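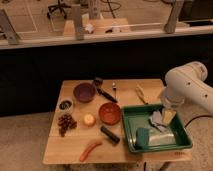

I came home from my first neighborhood dialogue dinner with a headache, a stack of index cards and the phone number of a retired Lutheran organist who wants to teach me to fold napkins. I've been to a second one since, and last Thursday I helped run one myself, and I am so completely sold on this way of spending an evening that you're going to have to put up with a long post.

First some background for anyone who hasn't been reading along. Our part of town has a Catholic parish, a mosque in what used to be a carpet showroom, two Baptist churches that split over something in the eighties, a small Sikh community that meets in a rented hall on Flatley Street, and a lot of people like me who grew up with one thing and now mostly sleep in on weekends. Everyone was polite. Everyone waved. And then there was the parking fight this May, when the city proposed taking out the curb spaces along Flatley for a bus lane, and suddenly people who had never exchanged more than a wave were writing very long letters about each other's funerals and Friday prayers and Sunday overflow. I read all of them, because I was the one typing up the minutes. Some of them were hard to read.

The bus lane is still undecided, by the way. I know that's what half of you came here to find out. The next hearing hasn't been scheduled.

What came out of the mess was the dinners. Elfriede Gerlach started them. She had done something like it for years in another city, after a dispute over a cemetery, and she stood up at the end of the worst of the meetings and said she would be cooking on Thursday and there were eight chairs. That was her whole speech! I signed up mostly because I was curious what she'd cook (lentils, very good, a lot of vinegar).

The format is simple, and I want to get it down while it's fresh. Eight people at one table. You don't come with your own group if you can help it, so couples get split up and so do best friends. There's a host and there's a listener, and the listener doesn't argue or give opinions all night, only asks for more. Each person answers the same opening question, and you go all the way around before anyone responds to anybody. My first night the question was "What did your family do when someone was sick?" I thought it was a strange choice for a group that was supposedly furious about parking. Then a man from one of the Baptist churches talked about his aunts arriving with casseroles and refusing to leave, and a woman from the mosque started laughing so hard she had to put her fork down, because hers did exactly that, right down to rearranging the kitchen cabinets. 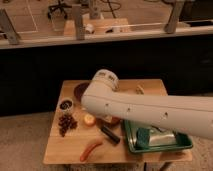
Coffee-bean-looking things in the little white cup, plate at the back.

After the opening round you eat. Elfriede is strict about this. No topic, no cards, just food and whatever comes up, for a good half hour. I used to think of that as the break between the real parts, and now I think it does most of the work. It's when I learned that the man who wrote the angriest letter of all has been driving two of his neighbors to dialysis for years. He wasn't telling it to score a point. He was explaining why he couldn't stay late.

Then come the index cards. Everybody writes down one thing they've heard said about their own community that stung, and one thing they've caught themselves assuming about somebody else's. You can read yours aloud or pass it to the host to read without a name. The second half is the hard one. Mine was that I'd assumed the Sikh hall was some kind of private club, for years, and never once thought to go and look at the sign. I read it aloud with my ears burning. The woman beside me said they serve a free meal there every week and anybody can walk in, and would I like to come? So I went, and I've been back twice, and I'm getting less terrible at rolling out bread.

I don't want to make this sound like magic. The second dinner had a bad twenty minutes. Somebody brought up the letters, somebody else said the letters had been taken out of context, and it got loud and then very quiet. What saved it was the listener that night, a bus driver with the patience of a mountain, who turned to the person who'd gone quiet and asked, "What did you do with the letter after you read it?" She said she'd put it in a drawer and then moved it to a different drawer so she wouldn't see it when she got out the scissors. I still think about that. There was no big apology scene. The man who had written it said he was sorry it was in her house. They both came back the following week, though, and sat across from each other, and talked mainly about tomatoes.

Last Thursday was my turn to host, and I over-prepared in a way that will surprise none of you. I made a seating chart. I made a backup seating chart. I bought 200 index cards for eight people, so if anyone local needs index cards, please come and get some. My question was "What's a smell that means a holiday to you?" and I recommend it to everyone, it got people going immediately – incense, floor wax, cardamom, wet wool coats in a church basement, somebody's grandfather's cigars. 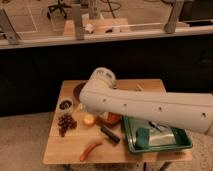

If you're thinking of hosting one yourself, the thing I'd spend the most thought on is the menu, since every dietary rule you can imagine may be sitting at that one table. We go vegetarian, no alcohol in anything (check your vanilla, check your mustard), no gelatin, nuts in their own dish with a label. Set things out in small separate bowls, like the little light-rimmed one with the dark bits in it toward the back, near the dark plate, and let people build their own meal. It takes the pressure off anyone who would otherwise have to explain themselves before the soup. Someone who is fasting can come just for the talking, and has, and we sent her home with a box for after sunset.

A few other things I've picked up. Round tables are better, but a square one will do if you keep the host off the end. Phones go in a basket by the door, and the host's goes in first. Name tags with first names only, no congregation, no street. Start on time and end on time, especially end on time, because people with kids or early shifts will come back if they trust you about the clock. And have a second listener lined up in case the first one catches a cold, which happened to us, and I can tell you that doing both jobs at once is miserable. I talked far too much.

I've been asked whether any of this changes the vote on the bus lane. I have no idea. Several people at my table are for it and several are against it, and as far as I could tell they all went home with the opinions they brought. But two of the congregations have started trading parking on their busy days, worked out over dessert on the back of one of my many index cards, and that came from the two people I would have least expected to share a driveway.

The next dinner is at Elfriede's again and it's full, but she keeps a waiting list and people do drop out. We could also really use hosts on the east side of Flatley. You don't need a big place or matching plates, and I'll lend you my extra chairs. Leave a comment or catch me at the library on weekday afternoons. The opening question for next time is "Who taught you to say grace, or not to?" and I've already changed my answer twice.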